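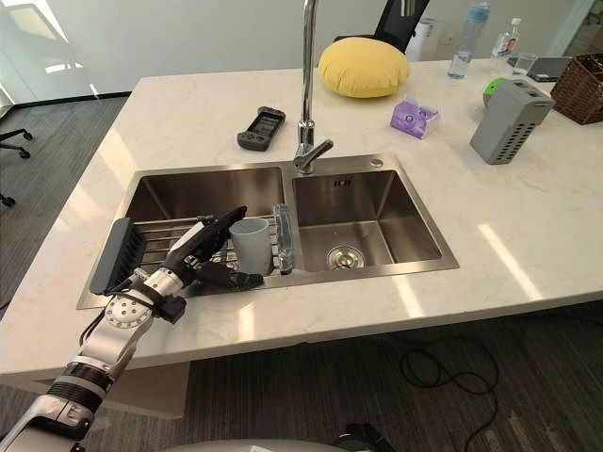 September 25, 2018

# Hard Water, Soft Water: What Comes Out of the Tap in Ashby and Nalwood

**Parvathi Acharya, project report**

I grew up in Ashby, where every kettle has a crust in the bottom and you learn early to leave the last mouthful of your tea. My aunt lives over the hill in Nalwood and her kettle is as clean as the day she bought it. I had always put this down to my aunt being tidier than us. She is, to be fair, but the real answer is in the rock, and finding that out made this the most enjoyable piece of schoolwork I've ever done!

## Background

Rain is soft when it falls. If it then soaks through chalk or limestone it dissolves a little of the rock on the way and picks up calcium. Water from that sort of ground is called hard. Ashby's water is pumped up from chalk. Nalwood's comes from the Gumon reservoir, which sits on granite, and granite hardly dissolves at all.

When hard water is heated, some of the calcium comes back out as limescale. Soap reacts with calcium too, making the grey scum you get round a bath, and until all the calcium is used up you get very little lather. That second fact is the basis of the test I used.

## Collecting the water

I asked 11 households for a sample of cold tap water. Each one filled a clean 500 ml bottle from the kitchen tap after letting it run for a bit. Nine of the households were in Ashby and the other two in Nalwood. I'd have liked a more even split, but I know far more people in Ashby, and the bus over the hill is not kind to anyone carrying bottles.
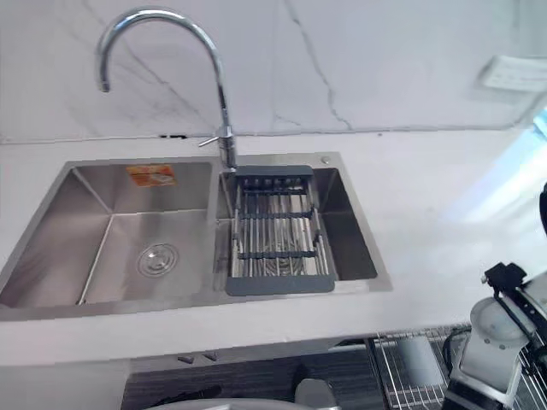

Kiyoshi Honda wondered whether the pipes in each house might matter more than where the water came from, and whether a water softener under the sink would spoil the whole comparison. It was such a useful point that I went back and asked every household. None of them had a softener. I couldn't check the pipes properly, so that question stays open.

## The soap test

I put the same amount of each sample in a jar with a lid, added soap solution one drop at a time and shook it after every drop. The test was over when the foam stayed on top without collapsing. More drops means harder water. I used plain soap flakes dissolved in distilled water, as washing-up liquid is made to lather in hard water and would have hidden the very thing I was looking for.

The difference was huge. Both Nalwood samples foamed up almost straight away – I thought I had made a mistake and did them again. The Ashby samples went cloudy first, with little white bits floating about, and took far more soap before they would hold a foam. They also differed among themselves a little, though my shaking wasn't perfectly even and I wouldn't read much into it.

## Drying marks

I also let drops of each water dry on a dark saucer. Ashby water left clear white rings with a thicker edge. Nalwood water left a faint mark that I could only find by tilting the saucer under a lamp. The edge is thicker because water is pulled outwards as a drop dries and carries the dissolved minerals with it, and once you know that you start seeing it on every glass in the cupboard.
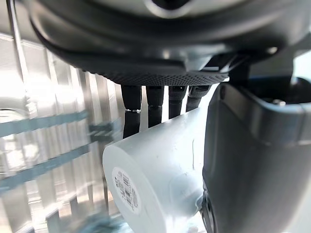 What the drop dries on makes a difference as well. My saucer was glazed, and the rings stood out well when light hit it at an angle. I tried a matte tile next and the same water was much harder to judge. The dark grey housing in the photo has both kinds of finish, glossy where the light catches it near the top and matte along the lower rim, so a drop test on each part would be a lovely way to compare them. The dotted band underneath would be trickier, as a bumpy surface breaks up the outline of a drop.

## Getting rid of it

Limescale dissolves in weak acid. I scraped some out of our kettle and left it in white vinegar, and it fizzed happily as the acid turned it into carbon dioxide and a salt that washes away. Lemon juice did the same job more slowly. Funier descaling powder worked fastest of all, but I didn't match the strengths of the three, so it's not a fair race.

## What I would change

- Get more samples from Nalwood.
- Use a proper burette for the soap, as my drops were not all the same size.
- Repeat the test in April, after the winter rain, to see if the hardness changes through the year.
- Ask each household how old their pipes are before starting.

My aunt has asked for a copy of the results and so has our neighbour, who wants to know if she can blame the chalk for her shower head. She can!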